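Illey House Textile Room
Gallery: Printed Bed Linen and Furnishing Covers
November 2022

The Textile Room at Illey House holds 200 pieces of printed household cloth, most of them sheets, quilt covers and pillowcases given by families in Stotetti and the surrounding district. The pieces are handling items. They may be unfolded, spread out and turned over by visiting groups, and they are expected to show creases and signs of ordinary use.

The gallery on this page concerns lettered and emblem prints, a type of pattern that was popular for children's rooms and student housing. Such prints usually combine a short motif, such as a star, shield or single letter, with bands or stripes that carry the eye from one motif to the next. The motifs repeat at fixed intervals, although the repeat is often hard to follow once the cloth has been laid over a bed or couch.

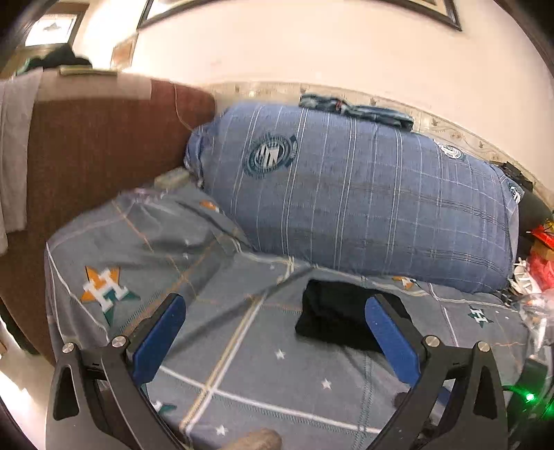
Can a printed sheet of this kind be washed with other household linen?

Printed sheets should be washed separately the first time, in cool water and turned print side in. After that they may be washed with cloth of a similar color.

Grey printed sheet with crossing stripes, white stars and orange and teal star emblems bearing the letter "H". Thin orange lines run over the folds, including one long line on the raised part at the left.

Notes on the group

Grey grounds are well represented in the collection. They were considered practical for daily use, and they allow white and cream lines to stand out without a heavy outline.

Diagonal stripes present some difficulty in sewing. Where two widths are joined, the maker must either match the stripe at the seam or accept a visible break – both solutions can be found in the Gidey gift, received in February.

Visiting and handling

Groups of up to 5 may book the long table on Tuesdays and Thursdays. Two pieces may be requested at a time. Hands should be clean and free of lotion, and rings with raised settings should be removed before the cloth is unfolded.

Pieces on loan to the Roltow Study Center are not available until their return. Requests for these items will be held in order of receipt – please quote the shelf number given in the printed list.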